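10/04/2023

# Brown walls, week three

Still no basin. Tiles have been "on the lorry" since before the weekend. Typing this on the landing with a mug of tea on the carpet, so excuse the mess.

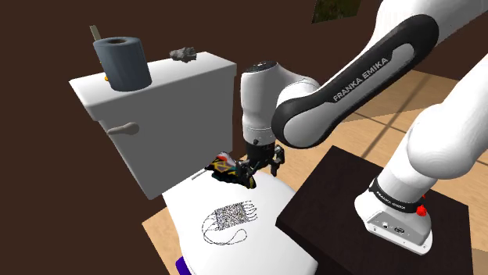
*Dark brown wall, white loo, light wood floor. The look I keep going back to.*

Right. The colour. My sister says brown is what bathrooms were in her first rented flat and she never wants to see it again. My mum says it'll be like washing in a cupboard. Maybe! But it's a small room with one small window and it was never going to be bright. Three years of white paint and it just looked grey. Grey by breakfast, grey by tea. So dark it is, and warm, with the floor kept pale so there's some light bouncing about down there.

Got sample pots from Kelemen, three of them. One was purple. Properly purple, once dry, no idea how they get away with calling it a brown. One was the colour of gravy. The third is the one. Two coats on the back of the door and I kept walking past it on purpose all evening.

Then the plumbing, where all the money has gone.

The old pipe behind the loo was boxed in with a bit of board and about a hundred screws, all painted over. Took me most of a morning with a scraper. Behind it: a newspaper, a comb, and a joint held together with something like chewing gum. Rang Hagos Sisay, who did the boiler for next door. He came round, looked at it, breathed in through his teeth. You know the noise. 300 for the pipework and a new stop tap, and he'd do it the same week. I said yes before he'd finished the sentance.

He was very good. Quiet. Radio on low, took his boots off at the door every single time, even when the hall was already covered in plaster dust. Found that the floor under the old bath had gone soft at one corner and cut it out there and then. Didn't charge for it, I gave him a lemon cake.

So that's the good bit. The bad bit is the tiles.

Ordered from Imgate in what I thought was plenty of time. Six boxes, plain white, nothing fancy, for behind the basin and round the bath. Email says dispatched. Second email says delayed. Third email thanks me for my order and asks me to rate it out of five. Rang up, was on hold for the length of a bath (if I had a bath), got told it's with the courier. Rang the courier. Got told it's with Imgate. I have an order number ending 1204 and can now say it in my sleep, which my husband says I have done.

Without the tiles the basin can't go on the wall. Without the basin we're all brushing our teeth in the kitchen next to the washing up. The kids think this is brilliant. I don't.

Things I've learnt so far, for anyone doing the same –

- Buy more masking tape than you think. Then another roll.
- Cheap brushes shed. Little hairs in every coat, and on a dark wall they show up like mad.
- Dark paint marks if you so much as lean on it in the first few days. Ask me about the elbow by the door.
- Turn the water off at the *street* and check it twice. Ours was stiff and I thought it was off. Wasn't.
- Label the screws. I didn't. There's now a jam jar of mystery screws on the windowsill.

The floor went down last week and I'm really pleased with it. Went for the Gadetti boards in the end, the pale ones, click together, bit of swearing at the corners. Wornus had something nearly the same for less but it felt thin underfoot in the shop, and the man there couldn't tell me if it was all right for bathrooms. "Should be" was as far as he'd go. Not good enough when there's a kitchen ceiling underneath.

Cutting round the base of the loo was the worst job of the lot. Made a template out of a cereal box. First go, too big. Second go, I had it upside down. Third go was nearly right and the sealant is covering the rest.

Still to do: tiles, basin, bath panel, a light that isn't a bare bulb, somewhere for towels. Can't decide on hooks or a rail. Hooks are easier with kids but they end up with four towels on one hook and the rest on the floor. Had a rail in the old house and it came out of the wall with my dressing gown on it. Opinions welcome.

Also the blind. Want something patterned so it's not all brown and white and serious. Seen a fabric I like but it needs lining and I've not sewn anything since August, when I made one cushion and sulked.

Got to go, there's a van outside. It's stopping. No – it's for number nine.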